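Home Collection FAQ
Olmont project, collector pages
Last update: Friday, October 30, 2020
Maintained by Kamarul Subramaniam

Quick answers first, longer stuff lower down. Read the whole thing once before your first home. If your question isn't covered, write to the collector inbox and it'll get added when I have a minute.

What are we collecting?

Examples of a person tidying small things with the hand-held gripper. Pick up, carry, put down. The learning system (Siregar, you'll see the name in the upload tool) trains on what the gripper camera sees plus how far the fingers are open. One example = one item, from reach to release.

How many do you need from me?

100 good ones per home. Not 100 attempts. Drops and misses are kept but go in a separate pile, see below.

How many do we have so far?

1290 uploaded, 1054 passed review. Most of the gap is bad starts, people pressing record with the gripper already halfway to the thing. Easy to fix. Please fix it.

Which task should I start with?

Bed to basket. Small items in a loose cluster on the blanket, mesh basket close by on the floor. Medicine boxes, wrappers, a cigarette pack, a rolled sock, whatever the home has. Mix of stiff and floppy is best.
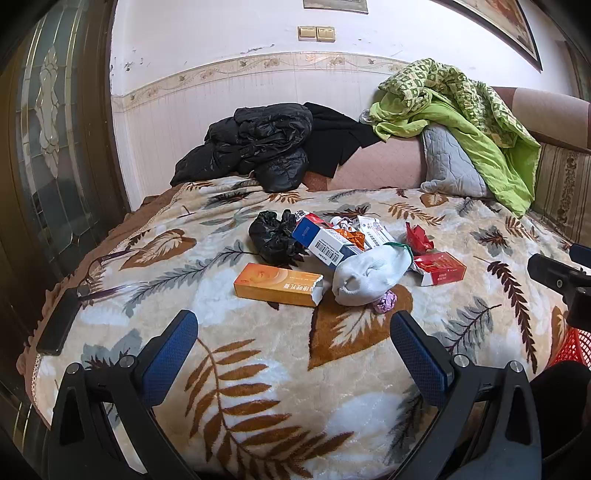

Do not line things up. Rows are useless to us, the model learns the row. Let things overlap, let a box sit crooked on top of a packet. If you catch yourself making it neat, scoop it all up and drop it again.

Do I clear the bed first?

No. Leave pillows, blankets, jackets where the household has them. Same for glasses and phones, if the owner is fine with it. Siregar has to learn to leave those alone, and it can't learn that from a bare bed. Only move something if it's sharp, breakable or private.

Is a patterned blanket a problem?

Opposite. We had too many plain sheets in March and the model got lazy, anything with color on it was "an item". Big leaves, stripes, flowers, all good. Don't swap the blanket for a plain one to be helpful.

What do I do about things with names on them?

Prescription labels, letters, bank stuff: out of the room before you record. Store-bought boxes with ordinary printing are ok. Any language. Family photos on the wall, ask. If they say take them down, take them down, and hang them back after.

How do I hold the thing?

Firm but not tight. Elbow loose. Come in from above at a slant so the camera keeps both fingers and the item in view the whole way. If you can't see the finger pads on the preview screen your angle is off.

One hand only on the gripper. Keep the other one behind you or in a pocket, it keeps sneaking in to help and then we have to throw out the example.

How hard should I squeeze?

Until it doesn't slip, then stop. Cartons dent. A dented carton is fine for the record but it changes shape for every take after that, so swap it out when it gets mushy. Foil wrappers need nearly a full close. Socks are forgiving.

Where should I grab a box?

Vary it. Across the narrow side, across the middle, near one end. Skasula (the review tool) flags you if the last ten grasps look the same. It is annoying and it is right.

When do I let go?

Over the basket, low, inside the rim. Bring the item over, pause for one beat, open. The pause matters, it's how the labelers find the end of the carry. No throwing. No letting go from shoulder height even if you never miss. 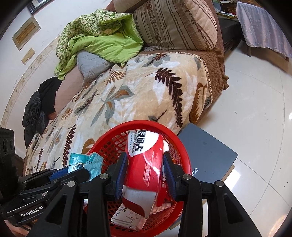

Photo: Olmont home collection team

Does the basket have to be empty at the start?

Nope. Start empty for the first few, then let it fill up. We want takes where something is already in there and the next item lands on top. Empty it when things start to stick out over the rim.

Can I move the basket?

Yes, every ten items or so. Left of you, right of you, closer, farther. Keep it on the floor for this task. Basket-on-table is a diffrent task with its own code, don't mix them in one upload.

The item fell. Now what?

Keep recording. If you can get it in one more try, do it, and mark the take "recovered". We only have 574 of those and want more. If it rolled under the bed, stop, mark "lost", move on. Never drop on purpose. Fake drops look fake and they get pulled.

What about lights?

Whatever the room has. Shiny floor tile will throw glare into the camera, leave it. Only rule: don't switch a light on or off in the middle of a take.

People keep walking through. Ok?

Feet and legs passing by, ok. Faces, no. Delete the take on the spot if a face gets in, don't leave it for review. Kids under 16 should be in another room, period.

The finger pads are getting dirty / peeling.

Wipe with a damp cloth between homes, no cleaner, it makes them slick. Peeling, stop and ask for a new pair. Don't glue them. Somebody glued them.

A screw came loose.

Tighten with the little driver in the kit, then redo the open-close check (five full opens, five full closes, on camera). Without the check the finger width numbers are junk and the whole session goes.

How long is a session?

Two hours tops, with a break. Tired hands make sloppy grasps, you can see it in the data plain as day. If you're at 80 and worn out, come back another day and finish. The home stays open under your code.

How do I upload?

Plug in the card, open Skasula, pick the home code, pick the task, hit send. Leave it alone until the bar turns green. Takes a while on home wifi. If you're near the Drokulby office just bring the card in, weekday mornings, ring the side door.

When do I hear back?

Three working days, usually less. You get a list of passed, failed and why. Only ask for a second look if you realy think we got it wrong, the queue is long.

Does the household get a copy?

If they ask. They can also ask for everything from their home to be deleted, any time, no reason needed. The form is in the folder you leave with them. LEAVE THE FOLDER WITH THEM. Two homes last round didn't get one.

Still to be added: drawer tasks, shoes by the door, what to do about cats.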